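Unit 6. Planning and Budgeting for a Household Manipulation Cell

Read before the Wednesday session. Bring the blank cost sheet.

6.1 Scope first, catalog second

The task list comes before any price. In the Vulotwood exercise the tasks are kitchen tasks: loading and unloading a dish rack, moving produce between a basket and the counter, clearing the area next to a sink. Each one sets a requirement that later shows up as a cost. A plate standing in a rack has to be taken by the rim, with the finger entering a narrow gap. Steel rails and a steel sink reflect light, and this affects the choice of wrist camera and its mounting angle.
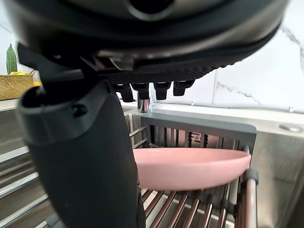

Requirements go on the sheet in the order reach, payload, finger clearance, sensing, cleaning. Leave the supplier column blank until all five are filled in. Groups that started from a supplier quotation in December ended up writing the requirements to match it, and lost marks for it.

6.2 Cost lines

The purchase price of the arm is usually the line students get right. The lines below are the ones left out.

End effector. Quote the gripper, the wrist adapter and the cable separately. Cortés sells the three as a set, Plamik does not. A set price hides the replacement cost of the adapter.

Finger covers and pads. Treat as consumables. The exercise assumes one set per 100 hours of operation. For 800 hours in the first year that is eight sets, including the set fitted at delivery. Budget seven.

Wrist camera. One mounted, one spare. Include the bracket and the calibration target.

Props. Plates, bowls, baskets, sponges. Price them at $353 for the year and do not itemize.

Floor and access. State what the base will stand on. Carpet compresses under a loaded base, so a carpeted room needs either a rigid plate or a recheck of level after each move. Both cost something – the plate once, the recheck in labor every time.

Labor. Setup, resets between trials, and data checking are three lines. Do not merge them.

6.3 Lead times

Use 31 working days for the gripper and its adapter unless the quotation gives a longer figure. The arm may arrive earlier. An arm without an end effector cannot be commissioned, so the later of the two dates is the start date on the plan. Room preparation runs in parallel and should finish before delivery.

Access is part of the lead time. Check door widths, the elevator, and the hours when the room can be used. Where people walk through the work area, include floor marking and a stop button within reach of the operator.
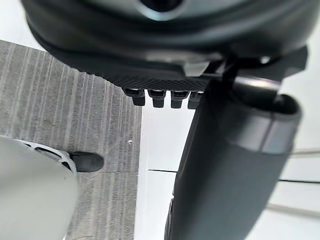

Jacinto Solís objected to this section when it was used last term: the Flastside plan had put all its slack on delivery and none on commissioning, and in his view the second was where the weeks went. He asked that every plan show commissioning as its own bar, with a named person against it.

The change has been adopted. Commissioning covers mounting, leveling, camera calibration, a check of the stop circuit, and a first run of every task on the list at reduced speed. Ten working days is the minimum accepted on the sheet.

6.4 Contingency

Apply contingency by line, never to the total. Use 5 percent where there is a written quotation, 15 percent where there is a list price only, and 30 percent where the figure is your own estimate. Labor for resets is always your own estimate.

6.5 To hand in

One cost sheet, one plan on a single page, and a paragraph stating which task you would drop if the budget were cut by a fifth. Name the lines that shrink when the task is dropped. If no line shrinks, choose a different task.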